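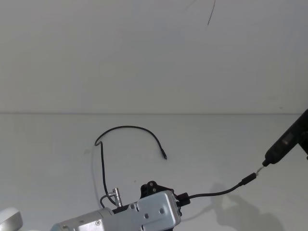

読みもの > お話の原稿 > 机まわりとコード

ケーブルの居場所 ―― 白い机でコードを片づけるときの話(話し手用メモ)

2019年5月19日 文:Winum 机まわりの会

(マイクの高さを直してから始める。前の方の席がまだ空いていたら、どうぞどうぞと声をかける)

みなさん、こんにちは。日曜日のお昼過ぎという、いちばん眠たくなる時間に、しかもコードの片づけなどという地味な話のために、トランヴィル(Tranville)のこの会場まで足を運んでくださって、ありがとうございます。坂がきつかったでしょう。私も途中で一度休みました。荷物が重いんです、中身がほとんどコードなものですから。

きょうは机の上のコードの話をします。収納の話というと、棚を買うとか、箱をそろえるとか、そういうところから入ることが多いのですけれど、私の話には棚があまり出てきません。机の上に出ているコード、使っている最中のコード、抜いたばかりで先っぽがぶらんとしているコード。そのあたりの、まだ「収納」と呼ぶには早い時間帯の話です。

(ここで少し間を置く。うなずいている人がいたら、その人の方を見て続ける)

■ 白い机を選んだわけ

まず机のことから。私のところの作業机は天板が白で、後ろの壁も白です。最初からそうしようと思っていたわけではなくて、たまたま壁が白い部屋を借りて、そこへ手頃な机を入れたら白かった、というだけなのですが、使ってみるとこれがコードにはとてもいいんですね。黒いコードが一本、机の上にあると、もう、はっきり見えるんです。どこでどう曲がっているか、どこでねじれているか、筆で書いた字みたいによく見えます。

前に使っていた机は濃い茶色の木目で、黒いコードを置くと溶けてしまいました。溶けるというのは片づいて見えるということでもあって、当時はそれを気に入っていたんです。散らかっているのに散らかって見えない。ところが、探すときには困ります。小さなプラグなんて、目の前に転がっていても手でさぐらないと見つからない。コーヒーの受け皿の陰から出てきたこともありました。

ですから、見た目がすっきりする机と、作業がしやすい机は少し違うのだと思います。白い天板は正直すぎるところがあって、コードが一本出ているだけでも気になります。気になるから手が動く。私のような、つい先延ばしにする人間には、そのくらいがちょうどいいようです。

もちろん白は汚れます。黒いゴムの被覆がこすれて、うっすら灰色の筋がつくことがあります。これは固くしぼった布で、その日のうちにふいてください。次の週になると、少し手間が増えます。

(質問が出たら答える。洗剤の銘柄は言わない。人によって机の表面が違うので)

■ コードには癖がある

さて、コードそのものの話です。

コードを机の上にぽんと置きますと、まっすぐにはなりません。くるっと戻ろうとしたり、大きく弓なりになったり、先の方だけきゅっと曲がったりします。あれは、しまわれていたときの形を覚えているんですね。きつく巻かれていたものはきつく、ゆるく巻かれていたものはゆるく曲がります。

私はこの形を見るのがわりあい好きで、ああ、この子は前の持ち主に折りたたまれていたんだな、などと勝手に思ったりします。でも、のんびり眺めてばかりもいられません。癖がついたまま無理に引っぱると、根もとに力がかかります。傷むのはたいてい真ん中ではなくて、コネクターに入っていく、あの首のところです。

そこで、私のやり方をお話しします。抜いたら、すぐに巻かないで、いったん机の上に寝かせます。寝かせて、手のひらで軽くなでる。引っぱりません。なでて、コードが行きたがっている方へ一度行かせてやって、それからその曲がりに沿って、大きめの輪にしていきます。逆らって巻くと、ほどいたときに八の字になってけんかをします。ご家庭の延長コードで覚えのある方、いらっしゃいますよね。

(実演。長いコードを一本、客席に見えるように持ち上げる。急がない。前回は急いで落とした)

輪の大きさは、お茶碗の口くらいを目安にしてください。細いものはもう少し小さくてもかまいません。太いものは丼です。いつもこれを言うと笑っていただけるのですが、台所のもので覚えておくと、定規がいらなくて楽なんです。

■ 先っぽの話

私がきょう、いちばんお話ししたいのがここです。先っぽ。プラグの先、コネクターの口。コードの長い胴体のことはみなさん気にされるのに、先っぽのことはわりと忘れられています。

細い金属のピンがついた小さなプラグがありますね。あれは机の上に出しっぱなしにすると、何かの下敷きになります。本を置いた、肘をついた、そういうことでピンが曲がります。曲がったピンは、見た目にはほんの少しでも、差したときに、んっ、とひっかかる。そのひっかかりを力で押しきると、今度は受ける側が傷みます。

以前、トランドルブリッジ(Trundalbridge)の部品屋さんで変換プラグを買ったことがありました。1000円近くしまして、こんなに小さいのに、と思いながら大事に持って帰ったのですが、その晩に辞書の下敷きにしました。ですから次に買ったときは、帰ってすぐに小さな布の袋を縫いました。布代のことは、考えないことにしています。

丸い筒のような金属のコネクターもあります。首のまわりに、ぎざぎざや筋のある輪がついているもの。あの輪は指がかかるようになっていて、持つならそこなんです。コードの方を持って抜かない。これは小学校でも教わることですけれど、大人になるとやりますね。急いでいるときの私は、だいたいコードを持っています。

それから、灰色の細い線。細い線は、太い線と一緒に束ねないでください。太い方に負けます。束ねた見た目はきれいでも、中で細い線だけが引っぱられていることがあります。細いものは細いもの同士、あるいは一本だけで、ゆるく丸めておいてやる方が長持ちするように思います。

(ここでお水。時計を見る。押していたら次の箱の話は短く)

■ 壁からぶらさがるもの

上から垂れてくるコードも、机まわりの悩みのひとつです。照明ですとか、棚の上に置いたものの線ですとか。机の上をどんなにきれいにしても、白い壁に黒い線がすうっと一本垂れていると、目がそちらに行きます。

これを全部隠そうとする方がいらっしゃいます。カバーをつけて、壁と同じ色に塗って。丁寧なお仕事で、私も尊敬しているのですが、借りている部屋ですとなかなかそうもいきません。私は、垂れているものは垂れていていい、ということにしました。ただし先が机につかない長さまで上げておきます。つくと物にからみますし、猫のいるお宅では、もう、遊び道具です。

留めるときは、きつく留めないこと。洗濯ばさみでも、紙を巻いた針金でも、指が一本通るくらいのゆとりを残してください。高価な留め具も一度買いました。3000円の、たいそう立派な一揃いです。立派だったのですが、はずすのに爪が割れそうになるので、いまはカーテンの裾を押さえる役目をしています。

■ 箱は最後に

箱の話も少しだけ。マイケリディス(Michailidis)という小さな文具店で教わったことで、いまも続けているのが、箱を先に買わないということです。先にコードを机に並べて、輪にして、輪の大きさが決まってから箱を選びます。箱が先だと、箱に合わせてコードを折ることになるんですね。

私の家では、箱は4つに落ち着きました。毎日使うもの、ときどき使うもの、細いもの、それから「何の線かわからないもの」。この最後の箱がいちばん重いです。笑っていらっしゃる方のお宅にも、たぶんありますね。去年の11月に一度中身を全部出して、わかるものには札をつけました。わからないものは、わからないまま戻しました。捨てるとその翌週に要るような気がして、どうしても捨てられません。

札は、コードの根もとから少し離したところにつけます。根もとにつけると曲げたときに邪魔になります。字は大きく、ひらがなで十分です。「でんき」「おと」「がめん」くらいで、家の者にも通じます。うちではいちばん見分けのつかないものに「たぶんおと」と書いてあって、いまのところ、それで間に合っています。

■ 机に戻る

最後にもう一度、机の上のことを。

作業の途中で席を立つとき、みなさんはどうしていますか。私は前は、全部片づけてから立つのがよいことだと思っていました。でもそうすると、お茶を飲んで戻ってきて、また全部出すことになります。それが面倒で、だんだん作業そのものが億劫になりました。

いまは、出したままで立ちます。そのかわり、つないでいないプラグの先だけは、机の端から離しておきます。端に近いと袖にひっかかって落ちますから。長いコードは、大きな山を描くように、ふわっと天板に寝かせておく。折れたところがなければ、少々曲がっていてもよしとします。

夕方になって、もうきょうはおしまい、というときに初めて輪にします。ラジオを聴きながらで、天気予報が終わるころには済んでいます。残ったら翌日です。

(終わりの案内)
後ろの机に、練習用のコードを置いてあります。どれも使わなくなったものですので、どうぞ遠慮なく巻いてみてください。参加費の1000円は、出口の缶にお願いいたします。お釣りのいる方は、私が小銭入れを持っておりますので声をかけてください。

(質問の時間。延長コードの質問は必ず出るので、赤いコードを鞄から出しておくこと)

コメント

・会場で聴いていました。お茶碗の大きさ、帰ってすぐやってみました。うちのお茶碗は小さめなので、夫のお茶碗にしました。イヤホンにはちょうどいいです。

・白い机は憧れますが、うちは子どもがクレヨンを使うので茶色のままです。かわりに白い紙を敷いてみたら、小さいプラグがよく見えるようになりました。

・「たぶんおと」で吹き出しました。わが家の箱には「なぞ」と書いてあります。

・質問です。巻いたあとの輪は何で留めていますか。輪ゴムだと、夏にべたべたしてしまって困っています。

・↑の方へ、Winum 机まわりの会です。綿のひもを短く切って、ゆるい蝶結びにしています。輪ゴムは私も溶かしました。靴ひもの余りでもできますので、よかったら試してみてください。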